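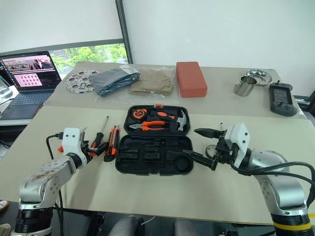
Filed under: Home basics / Tools

How to put a molded tool kit back together (and keep it that way)

I used to be a drawer person. Hammer in with the batteries, tape measure under the takeout menus, you know the drawer. Then I got one of those kits with a shaped slot for every tool and I love it, except that the first time I emptied it I could not for the life of me get it closed again.

So, my method, after more than 100 tries at it!

Start with everything out and the case open flat on a table, not on your lap (I've done it on my lap, and I've picked bits out of the couch). Wipe the slots with a dry cloth. Sawdust packs down in the corners and then the tools sit too high.

Do the lid first. The hammer goes in before anything else – it's the heaviest and it has the fewest ways to fit. Press the head in, then the handle, until you feel it grab. The tape measure is next, with the blade all the way in. Then pliers, closed. If yours spring open, a rubber band around the grips does the trick.

Now tip the lid forward a little with one hand underneath. Anything that drops out wasn't seated, so push it again, harder. My friend Najwa skipped this step and got a hammer on the thumb one Tuesday, and I still hear about it.

Then the bottom tray. Screwdrivers first, longest to shortest, and slide the utility knife in with the blade retracted. Check that blade twice, please. Loose bits and small stuff go in last.

Close the lid slowly. If it stops short, don't lean on it! Open up and look for a handle that's riding high. On mine it's the pliers, 7 times out of 10.

If a slot has gone loose, stick a bit of felt tape inside it. Two thin strips hold better than one thick one, and mine have stayed put since May.

Related posts
Felt tape or foam tape?
3 ways to hang a hammer
Cleaning sticky pliers

Contact | © Sundusora | Back to top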